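Marker pose tracking, take two

I rewrote the pose tracker in Oteo over the weekend and I'm so happy with it! The old one lost a cube whenever glare hit a single face. The new solver uses every face it can see (big markers and small ones together), then smooths the track. On my 1735-frame test log, dropouts fell from 48 to 17. The planner gets cleaner paths too, and replay in Zallow is a joy to scrub through.

Two grippers, two cubes, and a very shiny floor:
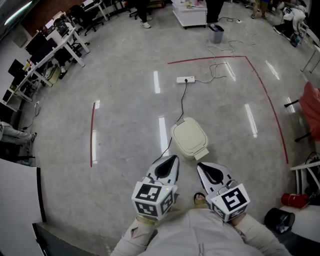 Next up

Time sync between the left and right streams. I want that done by June.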